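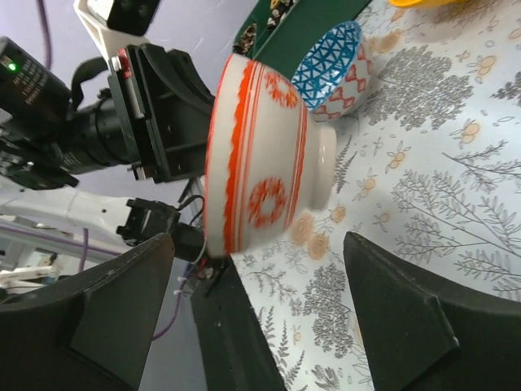
4장. 설치와 첫 세척

이 장은 Altmont 1105 탁상형 식기세척기를 처음 놓을 때부터 첫 세척이 끝날 때까지를 설명합니다. 상자에서 꺼내는 방법은 3장에 있습니다. 수도에 직접 연결하는 방법과 물통에 물을 부어 쓰는 방법이 둘 다 가능하지만, 한 번에 한 가지만 선택해 주십시오. 방법을 나중에 바꾸는 것도 괜찮습니다. 그때는 4.3을 다시 읽어 주십시오.

4.1 시작하기 전에

다음 물건을 옆에 준비합니다. 별표가 있는 것은 상자 안에 들어 있습니다.

급수 호스 *
배수 호스와 고정 고리 *
고무 패킹 두 개 *
계량컵 *
마른 수건
양동이 또는 깊은 냄비
수평계 (없으면 휴대전화의 수평 앱을 써도 됩니다)

주의: 제품 안쪽에 붙어 있는 파란 테이프를 모두 떼어 내십시오. 위쪽 분사 날개의 뒤에도 한 장이 있습니다. 이 한 장은 문을 열고 아래에서 위로 보아야 보입니다. 테이프가 남은 채로 돌리면 날개가 멈추고 오류 E4가 나옵니다.

경고: 연장선과 멀티탭을 쓰지 마십시오. 제품의 전원 코드는 벽 콘센트에 직접 꽂아야 합니다. 콘센트가 싱크대의 물이 튀는 자리에 있으면 덮개가 있는 콘센트로 교체한 후에 설치합니다. 교체는 전기 기사에게 맡기십시오.

4.2 자리 정하기

1. 평평하고 단단한 조리대를 고릅니다. 물이 가득 찬 상태의 무게를 견디는 곳이어야 합니다. 바퀴가 달린 수납장 위에는 놓지 마십시오.

2. 뒤쪽 벽과 제품 사이에 호스가 꺾이지 않을 만큼 공간을 둡니다. 손을 펴서 넣을 수 있으면 충분합니다.

3. 문을 끝까지 열어 봅니다. 문이 조리대의 끝보다 앞으로 나오는 것은 정상입니다. 그러나 지나가는 사람의 허리에 닿는 자리이면 옆으로 옮기는 것을 권합니다.

4. 수평계를 제품 위에 놓고, 앞다리 두 개를 돌려서 높이를 맞춥니다. 시계 방향으로 돌리면 높아집니다. 뒷다리는 조절되지 않습니다.

5. 제품의 위쪽 네 모서리를 차례대로 눌러 봅니다. 흔들리는 모서리가 있으면 4번으로 돌아갑니다.

참고: 세척이 끝난 후 문 틈으로 더운 김이 나옵니다. 바로 위에 나무로 된 찬장이 있을 때는 제품을 앞으로 당겨 놓으십시오. 커튼과 키친타월도 가까이에 걸지 않는 것이 좋습니다.

4.3 급수와 배수

수도에 연결할 때

1. 수도 밸브를 완전히 잠급니다.

2. 급수 호스의 양쪽 끝에 고무 패킹이 똑바로 들어 있는지 봅니다. 패킹이 비스듬하면 손가락으로 눌러서 펴십시오.

3. 호스의 곧은 쪽을 제품 뒷면의 파란 표시에, 굽은 쪽을 수도 밸브에 끼웁니다. 손으로 끝까지 돌린 다음, 공구로는 아주 조금만 더 조입니다. 너무 세게 조이면 플라스틱 나사가 갈라집니다.

4. 밸브를 천천히 열고 연결 부분을 마른 수건으로 닦습니다. 잠시 기다린 후에 같은 곳을 다시 만져 봅니다. 젖어 있으면 밸브를 잠그고 2번부터 반복합니다.

물통으로 쓸 때

1. 제품 뒷면의 파란 표시에 마개를 끼운 채로 둡니다.

2. 윗면의 급수구를 열고 계량컵으로 물을 붓습니다. 신호음이 세 번 나면 멈추십시오. 신호음 후에 더 부은 물은 뒤쪽 넘침 구멍으로 나옵니다.

3. 급수구를 닫습니다. 열린 상태에서는 시작 버튼이 작동하지 않습니다.

주의: 물통에는 찬물만 부으십시오. 끓인 물을 부으면 온도 센서가 잘못 읽고 세척이 중간에 끝날 수 있습니다. 빗물, 지하수, 어항의 물도 쓰지 마십시오.

배수 (두 방법 모두)

1. 배수 호스를 뒷면의 회색 표시에 끼우고 클립을 닫습니다. 딸깍 소리가 나야 합니다.

2. 호스의 다른 끝을 싱크대 안에 놓고 고정 고리로 싱크대 가장자리에 겁니다. 양동이를 쓸 때는 제품보다 낮은 곳에 양동이를 둡니다.

3. 호스의 끝이 물에 잠기지 않게 합니다. 잠기면 더러운 물이 제품으로 돌아올 수 있습니다.

4.4 그릇을 넣지 않고 한 번 돌리기

공장에서 시험할 때 쓴 물이 안에 거의 200 ml 남아 있습니다. 깨끗한 물이지만, 첫 세척 전에 빈 상태로 한 번 돌려서 내보내야 합니다.

1. 바구니와 수저통은 제자리에 두고 그릇은 넣지 않습니다. 세제도 넣지 않습니다.

2. 전원을 켜고 [헹굼]을 고릅니다.

3. [시작]을 누르고 문을 닫습니다. 문을 먼저 닫으면 버튼이 가려지는 구조이므로 순서를 지켜 주십시오.

4. 30분 후에 긴 신호음이 한 번 나옵니다. 그 사이에는 배수 호스의 끝을 한 번 확인합니다. 물이 나올 때 호스가 뛰는 일이 있습니다.

5. 문을 열어 바닥의 거름망을 봅니다. 작은 플라스틱 조각이 있으면 꺼내어 버립니다.

참고: 처음 몇 번은 고무 냄새가 조금 날 수 있습니다. 냄새가 계속되면 문을 열어 두고 하룻밤 지낸 후에 다시 돌려 보십시오.

4.5 그릇 넣기

이 제품은 바구니가 한 층입니다. 그래서 그릇을 놓는 방향이 큰 제품보다 더 중요합니다.

1. 음식 찌꺼기를 긁어 냅니다. 물로 미리 씻을 필요는 없습니다. 다만 밥풀이 마른 밥그릇은 잠깐 물에 담가 두면 결과가 더 좋습니다.

2. 접시는 뒤쪽 칸에 세우고, 앞면이 가운데를 보게 합니다.

3. 국그릇과 밥그릇은 앞쪽 칸에 기울여 놓습니다. 입구가 아래쪽을 향해야 합니다. 굽이 깊은 그릇은 굽의 안쪽에 물이 고이기 쉬우므로 조금 더 기울이십시오.

4. 그릇끼리 닿지 않게 합니다. 겹쳐진 부분은 씻기지 않고, 부딪치면 이가 나갈 수 있습니다.

5. 숟가락은 손잡이를 아래로, 칼은 날을 아래로 하여 수저통에 넣습니다. 젓가락은 수저통의 뚜껑을 닫아야 빠지지 않습니다.

6. 아래쪽 분사 날개를 손으로 한 바퀴 돌려 봅니다. 걸리는 것이 있으면 그 그릇을 옮깁니다.

넣지 말아야 하는 것: 나무 도마와 나무 수저, 옻칠한 그릇, 금박이나 은박이 있는 그릇, 접착제로 붙여서 고친 그릇, 무쇠 냄비, 보온병.

무늬가 있는 도자기에 대하여: 유약 아래에 그린 무늬는 대부분 문제가 없습니다. 유약 위에 그린 무늬는 고온과 세제 때문에 시간이 지나면서 색이 옅어질 수 있습니다. 손끝으로 만졌을 때 무늬가 약간 올라와 있으면 유약 위의 무늬일 가능성이 높습니다. 그릇 바닥에 식기세척기 사용 표시가 없고 구별이 어려우면 손으로 씻으십시오. 오래된 그릇이나 선물로 받은 그릇은 특히 그렇게 해 주시기를 부탁드립니다.

4.6 세제와 첫 세척

1. 식기세척기용 세제만 씁니다. 손 설거지용 세제는 한 방울이라도 거품이 많이 생겨서 문 밖으로 흐릅니다.

2. 가루 세제는 세제 칸의 아래쪽 선까지 넣습니다. 기름이 많은 날에는 위쪽 선까지 넣을 수 있습니다. 알약형 세제는 반으로 잘라서 넣으십시오.

3. 코스를 고릅니다.

표준: 매일 쓰는 그릇. 세제를 넣습니다.
강력: 기름 묻은 접시. 물 온도가 70도까지 올라갑니다. 얇은 유리잔과 플라스틱 통은 빼십시오.
약하게: 유리잔과 얇은 찻잔. 세제를 아래쪽 선의 절반만 넣습니다.
헹굼: 먼지만 묻은 그릇. 세제를 넣지 않습니다.

4. [시작]을 누르고 문을 닫습니다.

5. 끝나면 바로 꺼내지 말고 문을 조금 열어 식힙니다. 강력 코스 다음에는 그릇이 매우 뜨겁습니다.

경고: 세척 중에 문을 급하게 열지 마십시오. 그릇을 더 넣고 싶을 때는 [일시정지]를 누르고, 물소리가 멈춘 것을 들은 다음에 엽니다. 어린이가 가까이 있으면 [잠금]을 길게 눌러 두십시오.

4.7 첫 세척 후에 자주 있는 문제

그릇에 흰 얼룩이 남는다: 물에 석회가 많은 지역입니다. 린스 눈금을 한 단계 올립니다. 린스 칸의 위치는 5장의 그림을 참고하십시오.

그릇 바닥에 물이 고여 있다: 더 기울여 놓습니다. 꺼낼 때는 앞줄부터 꺼내면 물이 다른 그릇에 떨어지지 않습니다.

E1이 나온다: 물이 들어오지 않습니다. 수도 밸브가 열려 있는지, 호스가 꺾였는지 확인합니다. 물통으로 쓰는 경우에는 물을 신호음까지 채웁니다.

E2가 나온다: 물이 나가지 않습니다. 배수 호스를 곧게 펴고 거름망을 씻습니다.

E4가 나온다: 분사 날개가 돌지 않습니다. 테이프가 남았는지, 긴 숟가락이 바구니 밑으로 나왔는지 봅니다.

같은 오류가 두 번 계속되면 전원 코드를 뽑고 구입한 곳에 연락하십시오. 제품 번호는 문 안쪽 오른편의 은색 스티커에 있습니다.

한국어판 작성: Boonmee Wongsuwan
개정: 2024년 2월 2일. 4.5의 도자기 항목을 추가하고 E4의 설명을 고쳤습니다.

다음 장: 5장. 린스 채우기와 거름망 청소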